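Search this site... Go

How to do the first wash in a new top-loading machine

February 21, 2020 — 4 min read

When we moved to the apartment in Uvcombe, the washing machine was delivered in the morning and I wanted to wash clothes the same evening. I made some mistakes, so I write down the order which works for me now.

1. Read the paper first. My machine is a Zelley and the manual says to run one cycle with no clothes. Do it with warm water and a small spoon of detergent. It takes away the factory smell.

2. Look inside the drum before you open the water. In mine there was a bag with the hose clamp and a piece of foam under the drum. Both must come out.

3. Check that the machine stands level. Push one corner with your hand, then the opposite one. If it moves, turn the foot under that corner until it is quiet. On tile you hear it very well.

4. Sort the clothes on the floor, near the machine. I make one pile for dark things, one for light things and one for towels and cloths. New dark clothes I wash alone the first two times, they give a lot of color.

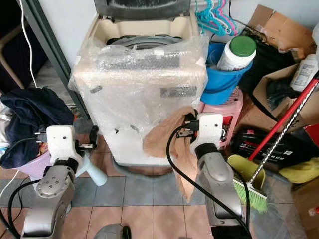 5. Put the clothes in one by one and shake each piece open. A shirt that goes in like a ball comes out like a ball. Lay the pieces loosely in a circle along the wall of the drum, and stop when it is three quarters full. Heavy things should be shared on both sides — if all the towels are on one side, the machine will knock during the spin.

6. Measure the detergent. I use Fustent liquid, 20 ml for a small load. In the beginning I used too much and the clothes felt sticky after drying.

7. Close the lid and choose the program. For cotton I take the normal one with the 600 spin. For thin things I take the gentle one, even if they stay more heavy with water.

8. After the wash, take everything out soon and leave the lid open for an hour or two. The drum should dry, otherwise it will smell like an old cellar. Wipe the rim with a cloth also.

If the machine stops and shows an error, look at the hose first. Mine was bent behind the machine and the water came very slowly.

Comments (3)

noiphan_laundry: Thank you, step 5 helped. My machine was walking across the bathroom!

K.: Do you also clean the lint filter? Mine is full after every towel wash.

Reply from the author: Yes, after each wash with towels, and for other clothes once in a week.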